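Nusum halts hook-hanging cells after gripper fault at Markumdale

October 4, 2018

Nusum has stopped unattended running of its hook-hanging robot cells at the Markumdale finishing plant after a gripper failed to hold its grip during a supply interruption and released a loaded hook over an access walkway. No one was hurt. The company said the cells will stay in supervised mode until a revised gripper setup has been tested on all of them.

The plant uses six of the cells to place bent wire hooks on overhead rails ahead of the coating line. Each cell has a single arm fitted with an electric two-finger gripper. The arm picks a hook from a tray, raises it to the rail from below and lets go once the controller reads contact. Small parts are then hung on the hook, in some cases by the same arm.

According to a fault summary circulated by Nusum, a dip in the 24-volt supply to cell 2 caused the gripper to restart while it was holding a hook and part above the rail. On restart the gripper ran its activation routine, which opens and closes the fingers through the full stroke. The arm controller did not lose power and did not register the restart as a fault. It carried on with the program, and the hook and part fell outside the guarded area.

"The arm and the gripper did not agree on what had happened," said Harsh Rastogi, controls engineer for the line. "The arm still had a 'part held' signal in memory from before the dip. Nothing in the program asked for a fresh reading."

Rastogi said the activation routine behaved as documented. The error was in the cell program, which called the routine automatically whenever the gripper reported itself as not ready. That line had been added in March to shorten recovery after a stop, and it was copied to all the cells without a separate risk review.

A check of the controller logs found 239 automatic reactivations since the change. Most took place with the arm parked. The logs do not record whether the fingers were closed on anything at the time, and Nusum has not said how many of the events may have involved a held part.

Gerlach, the integrator that built the cells, traced the supply dip to a worn cable at the arm's wrist. The cable is routed outside the arm and flexes each time the gripper is turned upward to reach the rail. Mostafa Gaber, who led the inspection for Gerlach, said the jacket had split close to the connector and that two conductors were making intermittent contact.

"It is a steep wrist angle, repeated all shift," Gaber said. "The bend radius was within limits on the drawing. On the floor the cable tie had been moved, and it was not."

Cables on the remaining cells have been replaced and the tie points marked with paint. The automatic reactivation call has been removed. After any loss of gripper power the arm now stops where it is, and an operator has to confirm that the area under the rail is clear before the fingers can move.
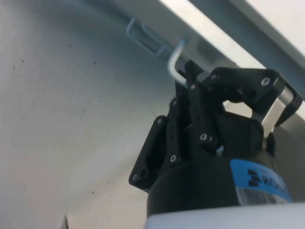

The gripper with its fingers raised toward a wire hook on the overhead rail. A second hook hangs farther along.

Two further changes are planned. A separate buffered supply will be fitted for the grippers, and the fixed guard under the rail will be extended to cover the walkway. Banafsheh Shojaei, plant safety manager, said the original guard was sized for an arm carrying an empty hook -- the heavier hook-and-part cycle came later, and the drop zone was not recalculated.

Nusum will run 1,000 supervised cycles on each cell, with supply interruptions forced at set points in the program, before unattended running is allowed again. Any finger movement without an operator command will count as a failed test and restart the count for that cell.

Brultden, which takes most of the coated parts from the line, has been told to expect delays of more than two weeks. Hooks are being hung by hand on the evening shift in the meantime.

Ayman Soliman, operations manager at Markumdale, said other sites using the same cell program have been sent the fault summary and asked to disable automatic reactivation. A full report is due once Gerlach has finished its examination of the damaged cable.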